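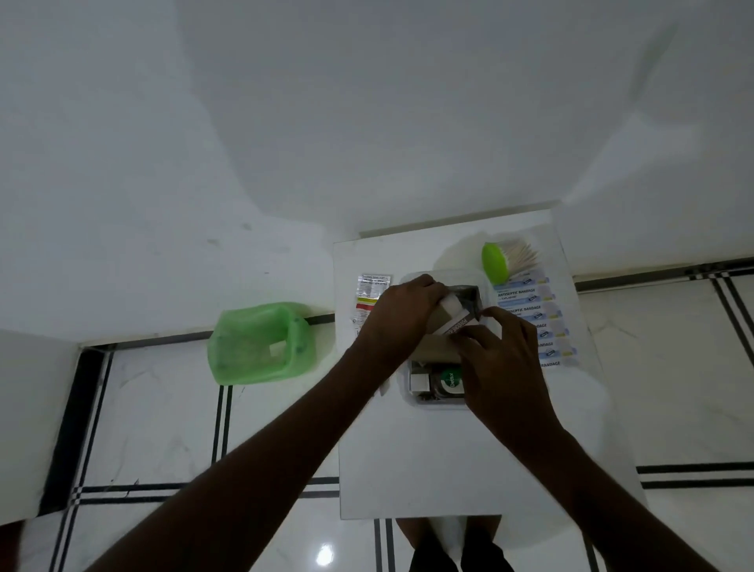 I have been meaning to write up our house rules for recording hand tasks ever since Percy Marulanda asked me for them in the spring, and he has been very patient (thank you, Percy!). He runs the sessions over in Branelby, I look after the ones in Flodorstead, and for a long while we each did things our own way and then wondered why the robot learned such different habits from the two of us.

So, packing a first aid box. I love this task, I could talk about it all day. You have stiff things like cartons, a bottle that wants to stay upright, floppy things like a strip of bandages, and cotton buds, which go everywhere if you let them. Everything ends up in one plastic container on a small white table, and both hands should be in view before anything gets picked up. That's rule one and it's the one I nag people about most.

Rule two is pace. Go at the speed you would at home on a quiet evening. New people slow right down to be helpful, bless them, and then the robot slows down too! If a carton is a snug fit next to something else, use two hands and let it go in at whatever angle it likes.

Rule three took Percy and me most of November to agree on. He wanted the items laid out in the same order every time, and I wanted them scattered. We settled on 12 layouts, shuffled, with the container allowed to drift a little from the middle of the table. I still think that's too tidy, but I gave him my word.

Then there's the medicine question. Our written standard, which we call Hamis after the street we first met on, says packets stay sealed and no bottle gets opened during a recording. Nothing with a patient's name on it goes on the table, ever. Please check both sides of a box, and check the bag you carried it in as well.

Mistakes stay in. If you drop a bandage, pick it up and carry on, and mark the take with an M in the log. We have nearly 1,000 takes now and 26 of mine carry that M, and I'm rather fond of them.

Percy is trying the same rules on sewing kits next, over at the Villca room, and I've promised to send him my spare buttons.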